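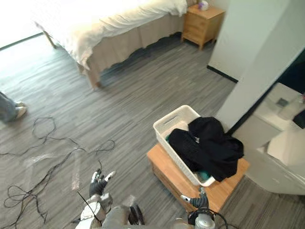
Room standard, September revision. The furnished units at Plernden now share one bedroom setup sheet, replacing the separate Urban and Cilteo sheets. Floor clearance comes first. Skirts must end short of the boards so that a flat mop head passes under the hem, and the beige pleated skirt on the bed, which falls almost to the floor, is the pattern to match on reorders. Duvets may overhang the long side but must stay clear of the floor. The gray wood-grain planks are cleaned along their length with a damp microfiber pad, never a wet one. Black baseboards show lint and get a dry pass at every turnover.

Bedding and loose items

Strip and sort before any surface work. Clothing left on a bed is lifted off first, checked at the pockets, and set aside by unit number; it does not go in with the linen. The duvet is then shaken from the foot end and laid flat. Checkered pillowcases stay in pairs and are stored in pairs. Part number for the replacement case is 3155, ordered through Brumis. The nightstand holds one tissue box and nothing else. Keep the wall outlet beside it reachable.

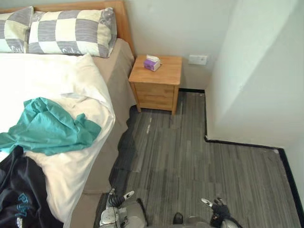 Stock and contacts

Linen store count at the last check: 372 pillowcases, 70 duvets. Bed skirts are on back order and will be issued by unit number when they arrive. Until then, a skirt with a torn pleat is to be mended, not removed. Questions on the sheet go to Lamduan Chaiyaporn, extension 514, before noon.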